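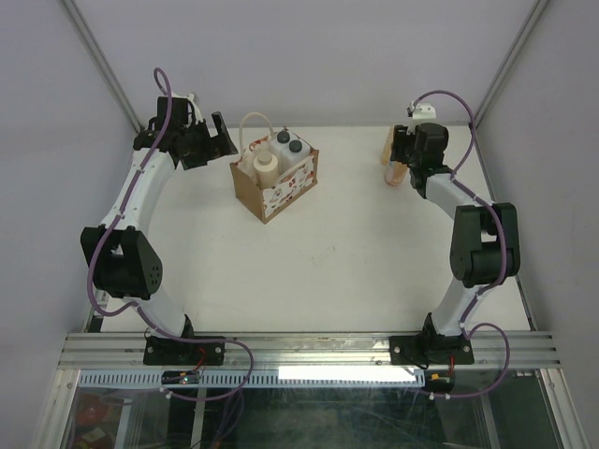
Deposit or No Deposit: How Students in One Dormitory Return Their Glass Bottles

Student project report, course Everyday Economics
Group members: Riet Dewulf, Syafiqah Sinaga, Ebbe Åberg
Supervisor: Snežana Begović

1. Why we chose this subject

All three of us come from countries where people handle empty bottles in different ways. Ebbe grew up with a deposit on almost every bottle and can. Syafiqah remembers a man with a cart who bought glass from the houses on her street. Riet is used to beer bottles that go back to the shop in their crate, while wine bottles go in the street container. When we moved into the Sedby dormitory we noticed that the kitchens had bottles standing under the sink for weeks, even bottles that were worth money.

We wanted to know what makes a student take a bottle back to the shop. Our first idea was that the amount of the deposit decides it. After the first interviews we were less sure, and we changed the project so that it also asks about carrying, storing and walking distance.

2. Research questions

Our main question is: what stops students in Sedby from returning bottles that have a deposit?

Under this we have two smaller questions. Does it matter how the bottles were carried home in the first place? And does it matter if the kitchen is shared by many people?

3. The place

Sedby is a dormitory with long corridors and one shared kitchen on each corridor. The nearest shop that accepts empty bottles is Jomside, a small supermarket on the other side of the railway. To reach it on foot you must use the underpass, which has stairs on both ends. There is also a glass container behind the bicycle shed. It takes all kinds of glass but gives no money back.

Jomside has one return machine, next to the entrance. It is closed for emptying in the morning, and several students told us that they had come at this time and had to carry everything home again. One of them has used only the glass container after that.

4. Method

We made a questionnaire on paper and put it in the kitchens together with a box for the answers. We gave out 60 questionnaires and received 43 back. The questions were in English, which is a second language for most people in the building. In the first version we used the word "refundable", and two test readers did not understand it, so we wrote "you get money back" instead.

After that we did longer interviews with students who had written that they were willing to talk. These took place in the kitchens in the evening. Riet asked the questions and Ebbe took notes. We did not record the sound. Syafiqah also kept a diary for her own kitchen, where she wrote down each evening which bottles had come and which had gone. The diary covers 3 weeks in the autumn term.

We should mention that the diary was known to the other people in that kitchen. It is possible that they became more careful when they knew somebody was writing things down. Luuk Verhoeven, who lives there, said to us that he took his bottles back "mostly from shame". We think this is a weakness in the method but we did not find a good way to avoid it.

5. Results

5.1 Money

Most of the students who answered knew that there was a deposit, but many did not know how much it was. When we told them the amount in the interviews, some were surprised that it was so high and others that it was so low. Knowing the amount did not seem to go together with returning more bottles. The person with the best knowledge of the prices in our interviews had not been to the machine since he moved in.

For several people the feeling of the money was more important than the money. One student keeps the receipts from the machine in a jar until there is enough for a pizza. Another gives the receipt to the person who cleaned the kitchen that week. These small habits were common among the people who return often.

5.2 Carrying

This was the part that surprised us most. Glass bottles are heavy, and they knock against each other in a soft bag. Students who did not like the noise in the underpass said so very clearly! Those who kept a paper carrier box with a handle, of the type you get when you buy several bottles together, returned their bottles more often. The box gives the bottles a place to stand while they are empty, and when it is full it is already packed for the trip.

The boxes do not live forever. The bottom becomes soft if it stands on a wet floor, and the handle tears. In Syafiqah's kitchen the box from Kramer, a brand of apple soda, was repaired with tape and used again until a new one came. In the diary, the bottles that stood in a box left the kitchen sooner than the bottles that stood alone on the floor. Our material is small and we cannot say that the box is the reason. It can also be that tidy people keep boxes.

5.3 Sharing a kitchen

When a bottle stands in a shared kitchen it slowly loses its owner. After some days people are afraid to take it, although they also want it gone. In the interviews we heard the sentence "I thought it belonged to someone" many times, in different versions. Party bottles were the worst case, as guests left them behind and the hosts did not feel they were theirs.

One corridor had solved this with a rule that everything in the crate beside the fridge is free to return, and the money belongs to the one who walks. The rule was written on a note on the fridge door. Nobody we spoke to on that corridor complained about it.

6. Discussion

We started with the thought that students compare the deposit with the time it takes. This is partly true, but the comparison is not made every day. It is made once or twice, often after a bad experience such as the closed machine, and later it becomes a habit.

The supervisor asked us if a higher deposit would change the results. We cannot answer this from our data. Ebbe believes that it would help with the party bottles, because other people would then collect them. Riet believes that the stairs are a bigger problem – for a student with a bad knee or a heavy bag, the underpass is simply too much.

We did not study cans and plastic bottles. They are lighter, and they can be pressed into a backpack, so the results could be different.

7. Suggestions for the dormitory

Put a crate or a carrier box in each kitchen, at a fixed place on a dry shelf. Write the rule about who gets the money where people can see it. Write the hours of the return machine on the same note.

We have sent these suggestions to Masar, the company that manages the building. They answered that they will look at it before the next group of students moves in.

8. What we would do differently

We would begin the diary earlier and keep it in more than one kitchen. We would also ask how people do their shopping, by bicycle, on foot or with a friend's car. In the interviews this came up again and again, and we had no question about it on the paper.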